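Loft boards and energy claims: your questions

Last updated 2 May 2018

Will boarding my loft lower my heating bill?

Boards on their own, no. Anyone who tells you otherwise is selling boards. What keeps heat in is the insulation underneath, and squashing it flat to get the boards down makes it worse. If your installer plans to screw straight into the joists over thick wool, ask him where the wool is going to go.

The Visser leaflet says I'll save £200 a year. Is that right?

It might be, for a house with bare joists and the heating on all day. The leaflet doesn't say which house was used. We wrote to ask in September and got a second copy of the leaflet.

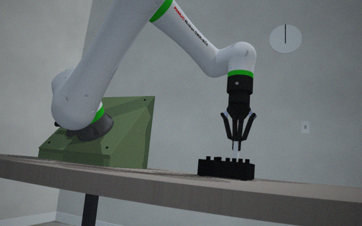
If you already have a decent layer up there, expect far less. Compare your own bills, same months, and allow for a mild winter.

How much should I pay?

Quotes in Plestcombe for a small terrace have come in at around £600 for a walkway and a storage patch. We have seen dearer ones with "thermal boards" added. Ask for the thermal figure in writing, and ask what it was tested on.

Do I need raised legs?

Usually, if you want both storage and insulation. They lift the boards clear of the wool. They also eat headroom, so measure before you order, and check that the hatch will still open.

What about foil?

We remain to be convinced. Foil needs an air gap to do much, and most of what we have looked at in Maltness was stapled up with none.
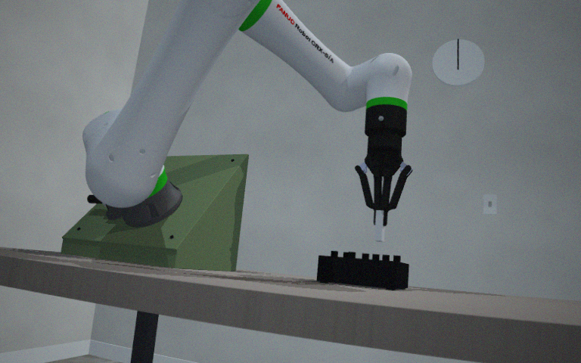

Wilma Postma wrote in to say that we are too hard on foil, and that her back bedroom has been easier to heat with it in. She had the hatch draught-proofed the same week, so we would want to know which of the two did the work. She thinks both.

Is the Modport guarantee worth having?

Read page 2. It covers the boards and leaves out damp, movement and "unsuitable storage", a phrase it never explains. A board that has been dry and unloaded for its whole life is unlikely to need a guarantee.
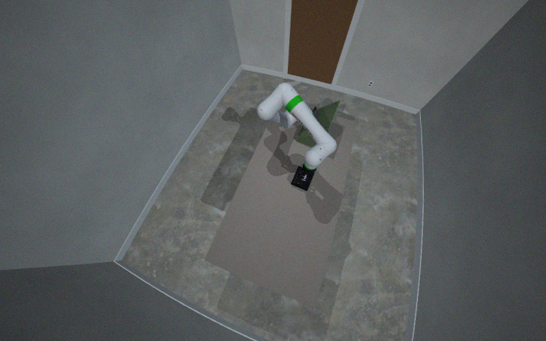
Ask who pays if the firm closes, too. If the answer is an insurer, get the name and the policy number before you hand over a deposit.

Can I do it myself?

Yes, if you can work bent double and you know where your cables run. Don't bury them under wool without asking an electrician, and keep the eaves clear so that air can get in.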